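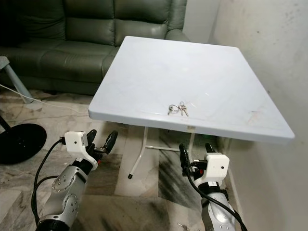

Graça Coelho nos dejó escrito que lo peor de alquilar su piso nunca fue el inquilino, ni el seguro, ni los papeles: fue quedar para dar las llaves. Que si llego tarde, que si te las dejo en el bar de abajo, que si el portero ya se ha ido...

Pues a eso nos dedicamos en Kelar, a las llaves. Las recogemos, las guardamos, las entregamos y, cuando toca, las volvemos a recoger. Dicho así parece poquita cosa, pero os aseguro que da para llenar los días (y alguna noche, porque siempre hay un vuelo que aterriza a la una y media).

Soy Josué Bittencourt y empecé con esto por mi tía, que se fue a vivir fuera y me dejó encargado de su apartamento en el edificio Barbosa. Luego me lo pidió la vecina del tercero, luego el hermano de la vecina, y un noviembre me vi con el cajón de los cubiertos lleno de llaves sin etiqueta. Aquel invierno pasé más rato probando cerraduras que cenando. Fidel Ledesma, que entonces compartía piso conmigo, compró un taco de etiquetas, hizo una lista a boli y así nació la empresa, sin más ceremonia. Hoy somos cinco y Fidel sigue mandando en las etiquetas, ¡que nadie se las toque!

La manera de trabajar ha cambiado poco. Si el piso está en Forkosau o en los barrios de al lado, vamos nosotros, abrimos, ventilamos, miramos que los grifos cierren y dejamos el manojo sobre una mesa despejada, a la vista. Nada de debajo del felpudo ni dentro de la maceta, por favor. A mí me gustan las mesas blancas para esto, sobre todo las plegables de toda la vida: unas llaves ahí encima se ven desde la puerta. En un sofá de cuero oscuro se te cuelan entre los cojines y ya tienes a dos personas de rodillas con la linterna del móvil.

El año pasado hicimos 1284 entregas. Me las sé porque las apuntamos todas, con la hora y la firma de quien recoge, en un programita que se llama Notix y que Lacey Ackroyd nos tiene configurado a su gusto (yo sigo llevando una libreta, por si acaso, y ella hace como que no la ve). 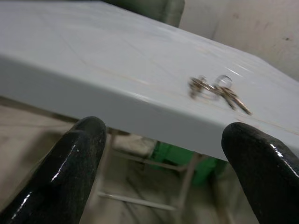

Las llaves, encima de la mesa.

Otra cosa que me preguntan mucho: ¿qué ponéis en el llavero? La dirección, jamás. Ni el nombre del dueño, ni el número de piso, ni ese corazón de plástico que pone «casa playa». Cuando un juego está en nuestra oficina lleva un código y nada más, y al entregarlo se lo quitamos. También pedimos que nos deis las llaves ya separadas de las vuestras, que hemos recibido manojos con la del trastero, la de la bici y la del buzón de una casa vendida hace años. Anillas sencillas, de metal, y a correr.

Ah, y hacemos copias, pero solo con permiso por escrito del propietario. Emerson Rocha se encarga de llevarlas al taller y de probarlas después en la puerta, una por una, antes de dar el encargo por cerrado.

Si tienes un piso vacío, o lo alquilas por temporadas, o te vas unos meses y quieres que alguien pase a abrir las ventanas, escríbenos desde la página de contacto. Contestamos de nueve de la mañana a ocho de la tarde, y si es por una llave perdida, a la hora que sea.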